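## About Skaltanov

Skaltanov supplies reusable plastic cups to canteens and school kitchens. The range was set up by Grustamine in a 66 m² unit in Rashti, and orders start at 20 cups. The Volel series is stocked in three colours – blue, pink and green – and sold singly or in mixed sets.

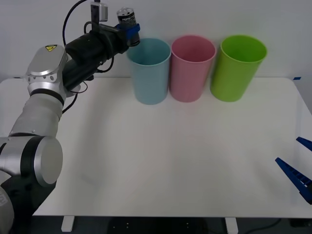
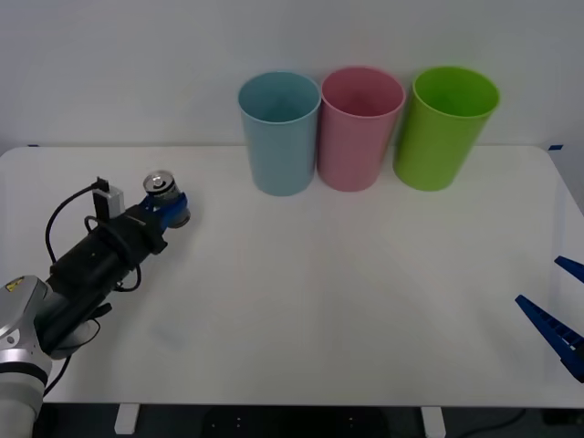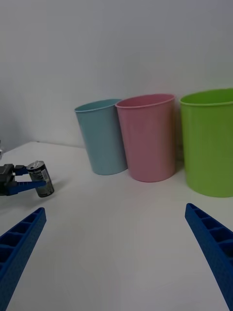

*Three cups and a drinks can, white table.*

Cups are stacked by colour before packing. Samples are sent within 2 working days. Orders over 1,000 are quoted separately.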